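Automatisierungstechnik II, Begleitskript
Einheit 7: Greiferfehler, oder warum die Mandarine recht hatte
Stand: 20.4.24

Vorbemerkung zum Gebrauch

Das Skript ersetzt nicht die Vorlesung, und die Vorlesung ersetzt nicht das Lesen der Betriebsanleitung. Wer in der Übung beides weglässt, liefert erfahrungsgemäß das Material für das Skript des nächsten Jahrgangs. Die Aufgaben am Ende sind bis zur nächsten Übung schriftlich vorzubereiten, Handschrift ist erlaubt, sofern sie lesbar ist.

7.1 Der Fall Pluvar

Pluvar war ein Studienprojekt mit einem bescheidenen Ziel: Ein Zweifingergreifer sollte kleines, rundes Obst vom Tisch aufnehmen und in einen Behälter legen. Die Greifbewegungen wurden mit einem handgeführten Greifer vorgemacht und anschließend auf den Arm in der Zelle Prardale übertragen. Im Januar war die Abnahme. Im Abnahmeprotokoll steht das Wort »unauffällig«, und zwar an einer Stelle, an der man heute gern ein anderes Wort läse.

Die Steuerung meldete einen erfolgreichen Griff, sobald die Finger beim Schließen vor der Endlage stehen blieben. Der Gedanke dahinter ist einfach. Kommen die Finger nicht ganz zusammen, muss etwas dazwischen sein. Dass dieses Etwas eine Falte im Tischtuch sein kann, kam in der Spezifikation nicht vor. Ebenso wenig kam darin vor, dass eine Mandarine zwar dazwischen ist, sich dabei aber in einem Zustand befindet, den man im Haushalt als Saft bezeichnet.

Von 260 protokollierten Griffen wurden 60 als Erfolg verbucht, bei denen am Ende kein verwendbares Obst im Behälter lag. Die Software hat in keinem dieser Fälle gezögert. Sie war von sich überzeugt, und zwar durchgehend.

7.2 Vom Schaden zur Ursache

Wir unterscheiden in dieser Veranstaltung drei Begriffe, die im Alltag gern in einen Topf geworfen werden:

Fehlerursache: der Umstand, aus dem alles Weitere folgt (bei Pluvar: eine falsche Annahme in der Griffprüfung).
Fehlzustand: der unzulässige innere Zustand des Systems (Merker »Griff OK« gesetzt, obwohl kein Griff vorliegt).
Ausfall: die nach außen sichtbare Abweichung vom geforderten Verhalten (der Arm fährt feierlich mit leeren Fingern zum Behälter und öffnet sie dort).

Der Ausfall ist das, was Besucher fotografieren. Der Fehlzustand steht in der Logdatei, sofern eine geschrieben wird. Die Fehlerursache steht meistens in einer E-Mail, die mit »Für den Anfang reicht das so« endet.

Die Projektgruppe begann die Suche erwartungsgemäß am falschen Ende. Zuerst wurde der Arm neu referenziert, danach wurde das Netzteil verdächtigt, danach das Netzwerkkabel. Das Netzwerkkabel wurde getauscht. Es war das dritte neue Netzwerkkabel des Semesters, und auch das alte war in Ordnung. Erst dann kam jemand auf den Gedanken, sich die Finger anzusehen.

7.3 Kontaktflächen und Umgebung

Zwei Dinge gehören bei jedem Greifer vor die Softwarediagnose: der Zustand der Kontaktflächen und der Untergrund, von dem gegriffen wird. Beides lässt sich ohne Rechner beurteilen, was vermutlich der Grund ist, warum es so selten geschieht.
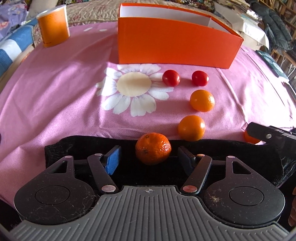
Abb. 7.1: Handgreifer vor der Mandarine. Linke Greiffläche blau und texturiert, rechte schwarz; auf den Gehäusen Flusen und feine Haare.

Man beachte die beiden Greifflächen. Ungleiche Beläge sind für sich genommen kein Mangel, aber sie sind eine Frage, und Fragen dieser Art gehören ins Protokoll. Haben die Beläge verschiedene Reibwerte, bestimmt bei symmetrischer Klemmung der schlechtere, wann das Objekt zu rutschen beginnt. Wer die Haltekraft mit dem besseren Wert auslegt, rechnet sich das Obst schön.

Der Filz unter der Mandarine ist das zweite Thema. Ein faseriger, nachgiebiger Untergrund kann sich beim Schließen zwischen die Finger ziehen. Für eine Griffprüfung, die allein auf die Fingerweite schaut, sind ein Stück Filz und eine schmale Frucht dasselbe Ereignis. Fusseln auf dem Gehäuse stören die Kinematik zunächst nicht. Auf den Greifflächen mindern sie die Reibung, und den Weg vom einen zum anderen finden sie ohne Bahnplanung.

Ein Wort zum Hintergrund. Oranger Behälter, oranger Becher, orange Früchte: Eine Bildverarbeitung, die das Ziel über den Farbton sucht, hat hier reichlich Auswahl. Ob die große weiße Blüte auf dem Tischtuch hilft, sei dahingestellt. Ein Farbschwellwert, der nur auf einer grauen Laborplatte eingestellt wurde, hat über rosa Tischtücher schlicht keine Aussage gemacht, und man sollte ihm auch keine unterstellen.

7.4 Klemmkraft: die kurze Rechnung

Für einen reibschlüssigen Zweifingergriff mit senkrechten Greifflächen gilt bei ruhendem Objekt:

F = (m · g · S) / (2 · µ)

mit F als Normalkraft je Finger, m als Objektmasse, g als Fallbeschleunigung, µ als kleinerem der beiden Reibwerte und S als Sicherheitsfaktor. Beim Anheben tritt an die Stelle von g die Summe aus g und der senkrechten Beschleunigung. Wird seitlich beschleunigt, ist der zusätzliche Anteil getrennt zu betrachten.

In der Gruppe Pluvar wurde S so lange erhöht, bis nichts mehr herunterfiel. Das ist ein Verfahren, allerdings keines mit oberer Grenze. Bei Schrauben geht das lange gut. Bei Obst gibt es eine zweite Ungleichung, nämlich die zulässige Druckbelastung der Schale, und zwischen beiden muss ein Arbeitsbereich übrig bleiben. Bleibt keiner übrig, hilft eine größere oder weichere Kontaktfläche. Mehr Kraft hilft dann nicht, auch dann nicht, wenn der Antrieb sie hergibt.

7.5 Der Beinaheunfall

Bisher war die Sache komisch. Der folgende Teil ist es nicht, und er ist prüfungsrelevant.

Bei der Fehlersuche am Arm wurde ein Objekt von Hand zwischen die Finger gehalten, während die Steuerung im Automatikbetrieb lief. Der Greifer schloss. Verletzt wurde niemand, die Fingerkuppe war einen Moment vorher zurückgezogen worden. Im Bericht stand anschließend, der Greifer habe »unerwartet« geschlossen. Unerwartet war das nur für die Person davor. Die Steuerung hatte ein Startsignal und tat, wofür man sie programmiert hatte.

Die Unterarbeitsgruppe Kristiansen hat daraufhin den Ablauf für Eingriffe neu gefasst. Er gilt seit diesem Semester für alle Übungen:

1. Automatikbetrieb beenden, Stillstand abwarten.
2. Energie trennen und gegen Wiedereinschalten sichern. Ein Zettel mit »Bitte nicht« ist keine Sicherung.
3. Gespeicherte Energie abbauen. Federn und Druckluft haben den Schalter nicht gelesen.
4. Energiefreiheit prüfen.
5. Erst jetzt an den Greifer fassen.
6. Vor dem Wiederanlauf den Bereich räumen und laut ankündigen.

Muss für eine Prüfung mit Energie gearbeitet werden, geschieht das im Einrichtbetrieb mit reduzierter Geschwindigkeit und Zustimmtaster, nach Freigabe durch die Übungsleitung. Der Zustimmtaster wird gehalten. Er wird nicht mit Klebeband gehalten.

Für den Handgreifer gilt der Ablauf sinngemäß. Auch ein Gerät, das man selbst führt, hat Gelenke, und zwischen Gelenkhebeln ist Platz für genau die Fingerkuppen, die man dort nicht haben möchte. Haare zusammenbinden, keine losen Ärmel, keine Ringe.

7.6 Was geändert wurde

Die Griffprüfung stützt sich jetzt auf zwei Merkmale: die Fingerweite muss im erwarteten Bereich liegen, und nach dem Anheben um eine Handbreit wird erneut gemessen. Hat sich die Weite geändert, gilt der Griff als verloren. Filz kommt bei diesem Test in der Regel nicht mit, Mandarinen schon.

Die Greifflächen werden alle 1.000 Zyklen gereinigt und nach 3.000 Zyklen getauscht, und zwar paarweise. Das Wort »paarweise« ist in der Wartungsanweisung unterstrichen. Die ausgefüllten Wartungsblätter kommen in den Ordner Drastwood, der im Regal neben der Zelle steht und bitte auch dort bleibt.

Aufgaben zu Einheit 7

a) Ordnen Sie die folgenden Aussagen den Begriffen Fehlerursache, Fehlzustand und Ausfall zu: »Der Merker ist gesetzt.« »Der Behälter ist leer.« »Für den Anfang reicht das so.«
b) Leiten Sie die Formel aus 7.4 für eine konstante Aufwärtsbeschleunigung her. Geben Sie an, welchen Reibwert Sie bei ungleichen Belägen einsetzen.
c) Nennen Sie zwei Objekte außer Filz, bei denen die alte Griffprüfung fälschlich Erfolg gemeldet hätte. Früchte zählen nicht.
d) Skizzieren Sie die Quetschstellen eines Zweifingergreifers mit Gelenkhebeln. Die Skizze ist am stillgesetzten Gerät anzufertigen.

Abgabe in Papierform, ohne Saftflecken.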